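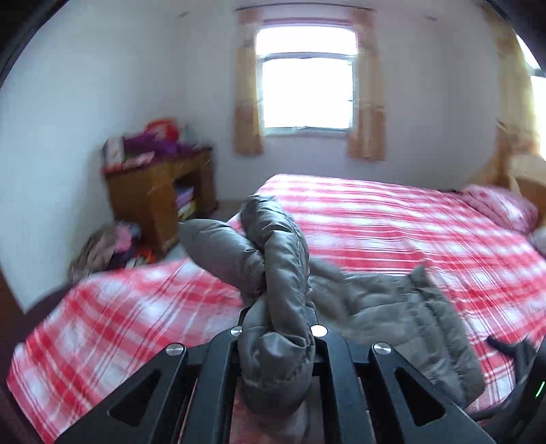 Grey-green quilting on the plaid sheet.

Winter Coats Week at Dretcombe
20 Feb 2025

Every February we get all the padded things out of the closets at Dretcombe and go through them one at a time, and I look forward to it far more than a grown woman should! Coats, vests, liners, the lot. They get shaken out on a bed, checked along the seams, and folded for the spring shelves or set aside for mending. My gallery from last year had 184 photos in it and Bram De Bruijn told me (kindly) that it was a bit much.

Look at the shine on those folds! Quilted cloth does something wonderful when you bunch it up: the channels turn into fat little tubes and all the fine puckers along the stitching show. Laid out flat it calms right down again, and you get the softer olive-grey on the right, with the quilting lines running through it. I'm also very fond of that red, pink and white plaid underneath. It makes even a quiet color look good.

A few notes for anyone doing their own closets this month:

Seams first. Run your thumb along every line of stitching before you fold anything. A popped stitch is a two-minute job in February and a nuisance by the time the cold comes back.

Corners and points. Filling likes to gather there, so pinch along the channel and work it back toward the middle with your fingers. I find this very soothing (put the radio on).

Folding. Loose, loose, loose! Sleeves in, bottom edge up to the collar, and no sitting on it to get the air out. Citlali Sandoval uses old pillowcases as storage bags and I've copied her. We're up to 10 of them now.

Pockets. Check them twice. My best find so far is a bus ticket to Skudley and half a pack of mints.

Mending goes in the blue bin by the stairs, and Citlali has plenty of grey thread if you run short. Blankets and comforters are next, in March, and I already know I'm going to take too many pictures of those.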